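6 min read

Project report — Meren reading habits survey
Ladi Akande and Ilídio Macedo

1. Why we did this

Started as an argument over lunch. Ilídio said people our age borrow books but don't finish them, I said they don't borrow them in the first place. Our tutor told us to stop arguing and go and find out, so we did. The Meren town library let us have its loan records for October with all the names stripped out, which was good of them. 1,894 loans in the month, all ages.

Question we settled on: do borrowers aged 16 to 24 finish the books they take out, and if not, where do they stop?

2. Method

Two parts. First the loan records — title, age band, date out, date back. Second a paper slip tucked into every book that went out to our age band, asking how far the reader got and why they stopped. Slips went in a box by the returns desk. We had wanted to do the same at the Veloso branch but it shut for roof repairs in the second week so those results are not used.

327 loans were to our age band. Renewals were counted as one loan, not two. We changed our minds on this halfway through and had to redo the table, so if any figure looks odd please check it against the apendix.

We also did 14 short interviews, five minutes each, notes by hand. Ilídio asked, I wrote.

3. What we found

Fiction got finished more than non-fiction. No surprise there. What we didn't expect was that course books were hardly ever finished and hardly anyone minded — people took them out for a chapter, read it, brought them back. So "unfinished" is a bad word for it really. We should of split this into two questions on the slip, finished the book and finished what you wanted from it.

Stopping points. Most who gave up on a novel did so early, within the first few chapters. A smaller group stopped very near the end, which seems mad but three of the interviewees had done it. One said she liked the book too much to have it over. Another had lent it to her brother.

Reasons given, most common first: ran out of time, got bored, book was due back. Nobody said price or travel but then they were all already in the library. Obvious weakness.

4. Problems

— The slips fell out. A lot.
— Loan records don't say who read the book, only whose card it was.
— One month is short. October is also when coursework starts, so probably not typical.
— 2 interview notes can't be read and were left out of the quotes.

5. What we would change

Stick the slip inside the back cover. Run it for a full term. Include people who don't use the library at all, or my half of the argument never gets tested (still think I'm right).
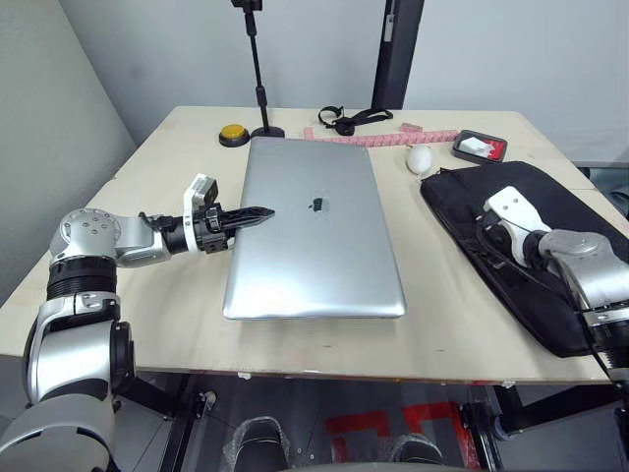 Longer loans might be worth a try as well. Three weeks is tight for a thick novel if you have coursework on top, and "due back" came up often enough that the library asked us for those slips seperately. We've passed them on with a copy of the table.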